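4. Entering Player Records in Reko

4.1 Open the Roster tab and select the season.
4.2 Enter the player's name, position and jersey number.
4.3 Record each former team on its own line.

Note: Reko accepts up to 97 players per roster.

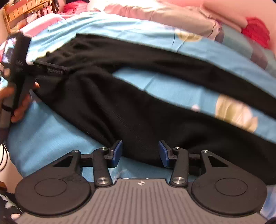

Figure 8. Black trousers, folded.

4.4 Select Save, then Publish.

Caution: Publishing replaces the previous roster. Export a copy before proceeding. Trades entered after the March update must be approved by the league administrator.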